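If you were wondering where I got to after the coffee on Wednesday, I was at the folding table again with the donated T-shirts. We had 138 of them to get through before the Jundby swap day, and I had promised Theda Rathjen that every last one would go out flat, square and ready to stack. (I say this as a woman whose own dresser drawers do not close.)

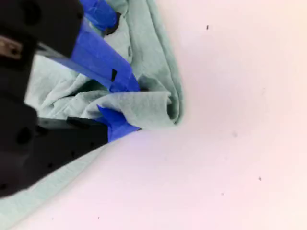

Cestby Clothing Swap – Sorting and Folding Team
Newsletter item, 22 Mar 2023

So, folding! My big discovery this month is that a soft knit wants to be left alone. If you grab a tee by the middle it bunches up into little ridges right where you're holding it, and then you spend twice as long smoothing it back out. Pick it up by the shoulder seams, let it hang for a second, lay it down and sweep your hands outward from the chest. Murray Cosgrove likes to give his a good snap in the air first, which is fun to watch and terrible if somebody has left a mug nearby. 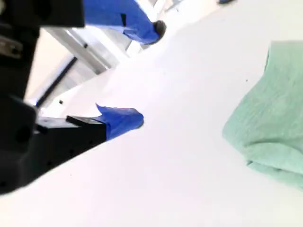
I've gone on about ironing boards in this newsletter before, and I'm sticking to my opinion: they're too narrow for shirts. What you want is a proper table at hip height and plenty of elbow room. A bright white top like ours is my favorite, and I'd take it over the old brown one from the Marinescu hall any day – lint and loose threads show up right away and you can wipe them off before the next shirt goes down. Paula Roman brought a damp sponge for this and I've already stolen it.

The fold itself goes like this. Neckline away from you, smooth the body, bring one side in with its sleeve laid across the chest, then the other side, so you end up with a tall rectangle. Stop there and check the hem! If the hem is straight, the rest will behave. Then fold up from the bottom, 2 times for a small and the same for a large, and it goes in the Okel box with the collar facing out. I got 15 into one box without squashing anything.
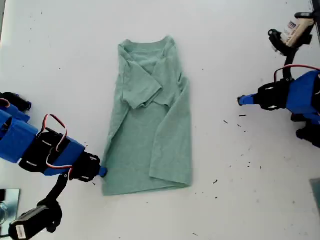

Florin Radu wrote in after the last newsletter to say that we're all doing it wrong and tees should be rolled, the way he packs for a trip, and that he can get a whole week's worth into a shoe box. Fine, Florin, but people at a swap want to flip through a stack and see the collars. Come and roll a few next month and we'll put them side by side. Sweaters are up next, and Bianca Stoica still needs 4 more flat boxes with lids.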